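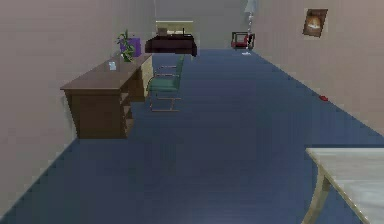 How do I book a desk at the Clorkdale shared office?

Bookings are made through the Mivia page on our website. Pick a day, pick a half day or full day, and pay by card. You will get an email with a door code. The code works from 15 minutes before your booking starts until the end of it.

Can I come in without a booking?

Yes, if there is a free desk. Ring the bell at the front entrance and someone from the office will check the system. Walk-in visitors pay the same rate as everyone else. Mornings in the first week of the month tend to fill up, so book ahead for those.

What does it cost?

A full day is $18. A half day is $11. A monthly pass is $136 and covers any day the office is open. Prices include tax.

What are the opening hours?

Monthly pass holders can come in from 7 a.m. to 10 p.m. Everyone else can use the office from 8:30 a.m. to 6 p.m. We close on public holidays and between the last week of December and New Year's Day. The exact dates are sent to members by email.

Do I get the same desk every time?

Not unless you rent a fixed desk. Fixed desks are on the upper floor and are rented by the quarter. There is a waiting list. Write to Ilham Sopacua at the front office to be added to it, and say whether you need a locking drawer.

Can I leave my things overnight?

Only at a fixed desk or in a locker. Anything left on a shared desk at closing time is put in the lost property cupboard behind reception. Food is thrown out the same evening. Lockers cost $5 a month and you need to bring your own padlock.

Is there a meeting room?

There are two. Chin is the smaller one and seats four. Flunditz seats ten and has a wall screen with an HDMI cable. Pass holders get two free hours in Chin each month, which do not carry over. Extra hours and all bookings for Flunditz are charged at the rate shown on Mivia.

Can I take phone calls at my desk?

Short calls are fine if you keep your voice down. For anything longer than a few minutes, use the phone booths next to the kitchen. Video calls with the sound on speaker are not allowed at shared desks.

How do I connect to the wifi?

The network name and password are in your booking email. The password changes on the first of every month. If you are a pass holder and your laptop suddenly stops connecting, check your inbox for the new one before you call us.

Can I print?

Yes. The printer is in the upstairs hallway. Black and white pages are free up to 50 a month for pass holders and 10 cents a page after that. Color is 30 cents a page for everyone. Please bring your own paper if you need anything other than letter size.

Can I bring a guest?

A guest can join you in a meeting room at no charge. A guest who wants to work at a desk needs a booking. Please meet guests at the door and don't give them your code.

Are dogs allowed?

No, apart from service animals.

Is the building accessible?

The ground floor has step-free access from the parking lot, and the ground floor restroom is wheelchair accessible. There is no elevator to the upper floor. Both meeting rooms are on the ground floor.

How do I cancel?

Day bookings can be canceled on Mivia until 6 p.m. the evening before, and the refund goes back to your card. After that we can't refund the booking, but we can move it once to another day within the same month. Monthly passes renew automatically. To stop yours, write to us at least five days before the renewal date.

Can I get an invoice in my company's name?

Yes. Add the company name and address under "Billing" before you pay. For changes to an invoice that has already been sent, contact Gilang Govindasamy in accounts with the invoice number.

Last updated 14 December 2024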